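# What Is a Basket Made Of?

*Young Visitors' Page, Liltura Museum of Household Things*

A basket is a container made by weaving, braiding, or sewing long, bendable pieces together. People have made baskets for thousands of years, and they are still found in most homes today. This page explains how baskets are built and why many of them have cloth on the inside.

## The parts of a basket

Every basket has a base, which is the part it stands on. The sides rise from the base. The top edge is called the **rim**. Rims are often thicker than the rest of the basket, as this is the part that hands hold and bump the most.

Some baskets also have a **lining**. A lining is a piece of cloth that covers the inside. It keeps small things from slipping through gaps in the weaving, and it protects soft things, such as wool sweaters, from rough ends.

## How weaving works

Weaving needs two sets of strands. The first set stands up from the base. These strands are called **stakes**. The second set goes around the basket, passing in front of one stake and behind the next. These are called **weavers**. When the weavers reach the top, the maker bends the stakes over and tucks them in to form the rim.

Many plants can be used. Willow, reed, and grass are common choices. Willow must be soaked in water before it is woven - dry willow snaps when it is bent.

The oldest basket in our museum was made in 1753 in the village of Rindavlow. It was used to carry apples. Visitors may see it in the Lui Gallery, together with 7 baskets made by the Umis workshop.

## Cloth and baskets together

Cloth may be used on the outside of a basket as well as the inside. Makers often choose plain cloth for one part and patterned cloth for another. A dark braided rim, a white lining, and a cream fabric with small black dots can all belong to the same basket.
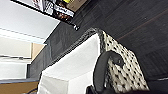 Cloth linings should be kept clean. If a lining is tied or buttoned in place, an adult can remove it and wash it. If it is sewn down, it should be wiped gently with a damp cloth and left to dry in the open air.

## Try it yourself

You can practice weaving with paper. You will need two sheets in different colors, a ruler, and safety scissors.

1. Fold one sheet in half.
2. Cut straight lines from the fold, stopping before you reach the open edge.
3. Cut the other sheet into strips.
4. Unfold the first sheet and pass one strip over and under the cuts.
5. Start the next strip the opposite way - under, then over.

Finished paper mats may be brought to the front desk and added to the school wall, which has room for up to 600 of them.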